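Label your simulated runs, please

By Jintana Phetsri

I've spent a good part of this year reading other people's robot test reports, and I have one grumble that I'd like to get off my chest. Would it kill us to say, on the first page and in letters a tired person can read, which runs happened in simulation?

The report that set me off came from Mathur in March. It listed 551 grasping runs with a very healthy success rate, and I was all ready to be impressed (I even forwarded it to my boss, more fool me). Then I got to the appendix. Only 58 of those runs had been done on a real arm. The rest were rendered. Nothing in the report was false, exactly, and I don't think anyone meant to pull a fast one, but I'd carried the wrong idea in my head for a dozen pages and I was cross about it all afternoon.

I like simulation! We use it at Nondano every day, and I'd hate to go back to the years when every daft idea had to be tried on hardware first. You can get through more than 300 runs while you're at lunch and the worst that breaks is your patience. My complaint is about the paperwork.

What I'd want from a house rule

It can be short. Ours fits on a page and most of it was written by Wiroj Prasertsri, who has far more patience for wording than I do.

1. Keep the totals apart. Simulated runs get one line, real runs get another, and they never get added together, even in the summary, even if the boss asks nicely.

2. Put the awkward objects in. It's so tempting to fill a test set with matt blocks and call it a day. Shiny, rounded things with a muddle of reflections all over them are where I want to see the numbers, because they're where I'd expect the trouble. If your set has none, say so.

3. Show the view the robot works from. A nice wide shot from across the room tells me very little. Give me the view with the fingers in it, however dark or cluttered it looks, and write "rendered" in the caption if it's rendered.

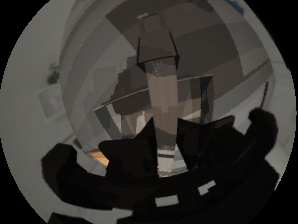 4. Write down the version. The simulator, the object models, the lighting set-up, the lot. We once spent a week arguing with Cakton over a gap in our results that came down to two different lighting files. A week!

Wiroj wanted a fifth rule about file names and I talked him out of it. He may have been right, as I couldn't find run 327 last Thursday's way or any other way when he asked me for it.

The usual moan is that all this slows people down. Well, a bit, the first time. After that it's a template and you fill it in with your tea. Maltetti have started sending theirs in much the same shape and I can read one in ten minutes now, where it used to take me most of a morning and a phone call.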